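Handout 4: Looking at a Two-Arm Tabletop Kit Before You Buy
Course notes, February
Print this page | E-mail this page

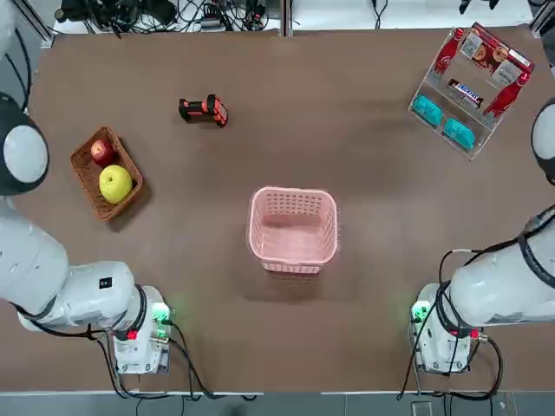 The two-arm kit at rest, with the sorting baskets and the tiered stand set out.

Welcome back, everyone. Last time we talked in a general way about what a small shop or a teaching lab gets for its money when it buys a robot kit. Today we get to stay with one product for the whole hour, the Wavbridge two-arm tabletop kit from Nistier, and I'd like you to read these notes before you start on the worksheet (bring a pencil, you'll be scribbling in the margins).

What is on offer

Nistier quotes the Wavbridge in two ways. The plain kit, with two arms, their bases and the cabling, is 3,966 dollars. The second quote adds 1,576 dollars for what they call the Londisine package, a year of software updates and phone help. I go back and forth on that one! A group with a patient programmer may never pick up the phone, while a group that is new to all this could easily use up the year's worth of help in the first month or two.

Start with the table

Beginners nearly always read the arm specifications first, and I understand why, but please look at the table. Each arm has its own base near a front corner, and with both arms pulled back to the sides you have the middle of the tabletop to work in. Notice the cables as well, which run down over the near edge. Think about where your chair and your feet will go, and write down how you would route those cables in your own room.

The trial task

Our trial is a grocery sort, and it uses ordinary things on purpose. The wicker basket holds two apples, one small and red, the other larger and yellow-green. The pink plastic basket in the center is where items get placed. The clear stepped stand is the hard part – a snack box, a Snickers bar and the teal packages all ask for a different approach from the gripper, and the red bottles are lying down. Run the task 20 times with each arm before you form an opinion. If you have a second afternoon free, go to 100 runs, and keep a written note of every drop.

Comparing with Eklund

Some of you asked about the Eklund kit, which we'll cover next. Its manual is friendlier, I think, and its setup steps are shorter. Use the same table, the same baskets and the same groceries for both, or your notes won't be worth much side by side.

For next time

Fill in the first page of the worksheet and come with one question you would put to the seller before signing.

Last updated: February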